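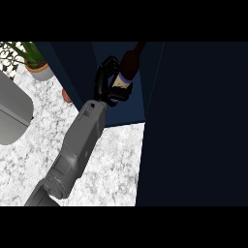

The Kettani Institute for New Music will open its spring season in March with an evening lecture and workshop by the composer Ruba Salameh on rests, pauses and the uses of silence in ensemble writing. Ms Salameh has been guest composer at the institute since the autumn and has spent much of that time with the resident players of the Grolalberg Ensemble. Her talk, entitled Holding the Bar, takes its theme from the moment in a performance when a player keeps hold of a phrase without sounding it. She compares this to a grip, where the whole interest lies in the hold itself. The lecture will ask how a composer can write that kind of tension into a score, and how much of it must be left to those on the platform.

The lecture begins at 7 pm in the main hall and will last 60 minutes. It will be given in English, and no knowledge of musical notation is required. Short passages will be played live by members of the Grolalberg Ensemble under the direction of Sherif Amrani, including extracts from Ms Salameh's recent quintet Grurnska, which is to receive its first complete performance at the institute later in the season.

Grurnska is scored for bass clarinet, viola, cello, harp and percussion. The work is in a single movement of 157 bars, a number of which contain no written notes for any of the five players. In these bars the performers are asked to keep their playing position and to follow a pulse passed between them by breath and glance. The composer does not permit a conductor in the piece, and Mr Amrani will therefore take part in the extracts as a percussionist.

"A rest tells the player when to stop, but it says very little about what to do in the meantime," said Ms Salameh. "I wanted to find a way of marking the difference between a silence in which the music has been put down and one in which it is still being carried. Audiences hear that difference very quickly, even those who have never been to a concert of new music before."

Following the lecture there will be a short interval, after which the composer will be joined in discussion by the musicologist Rania Benkirane, whose research deals with listening habits in small concert rooms. Dr Benkirane will speak about the part played by the hall itself, including the noises of heating, seating and street traffic that fill a silence once the players have stopped. Questions from the audience will be taken at the end.

A workshop for student composers will be held on the following morning, from 10 am until 1 pm, in the rehearsal studio on the first floor. Students are invited to submit a sketch of up to two minutes for any combination of the instruments used in Grurnska. Selected sketches will be read through by the ensemble and discussed with the composer. Submissions should be sent as a score with a short note on the intended performance, and individual parts must be prepared by the student. Handwritten material is accepted if it is clearly legible. Those who do not wish to submit a sketch may attend as listeners.

The institute has also confirmed that a printed edition of Grurnska will be published by Jullano, with an introduction by Dr Benkirane and a page of performance notes by the players. The first printing will run to 1000 copies. Study scores will be on sale in the foyer on the evening of the lecture, and the parts may be hired from the publisher from the same date.

Upendo Tanui, head of the institute's public programme, said that the event continued a series in which composers are asked to speak on one small element of their craft. Earlier lectures have dealt with tuning, page turns and the naming of pieces. "We ask our speakers to choose something narrow and to stay with it," she said. "Ms Salameh's subject is well suited to the series, and we are pleased that the ensemble is able to take part in full."

Admission to the lecture is free, but places must be reserved through the institute's box office. Doors open at 6.30 pm, and latecomers will be admitted during the interval only. The hall is fitted with a hearing loop and has step-free access from the courtyard entrance. Enquiries about the workshop, including requests for the submission form, should be addressed to Latifa Ramadan in the education office.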